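3.2 Ground cover and survey recall

Participants in the Stokstead survey were asked to sort 122 ground samples by color alone, with no labels and no time limit. Most used nine or fewer groups. Reddish soils were sorted the most evenly, while grays were often split by texture — a habit also noted by Bundgaard in the September pilot. 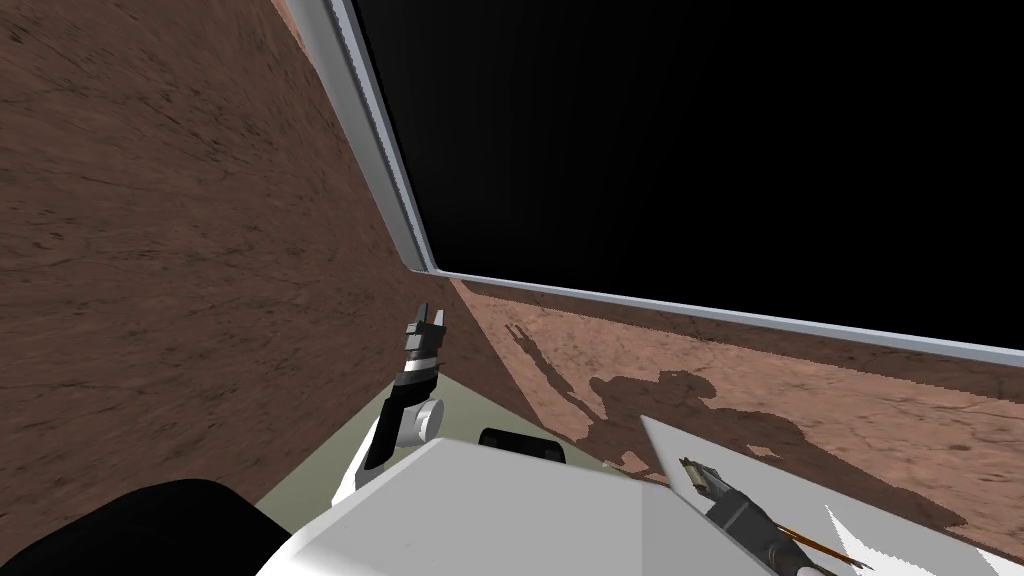
Figure 4. Rendered terrain with a rust-colored, finely cracked surface and a pale border strip.

Color terms were then collected in a second session lasting 45 minutes. "Rust" and "brick" were the most common answers for the red group. Older participants gave more compound terms, such as "brown-red," and changed their answers less often between sessions.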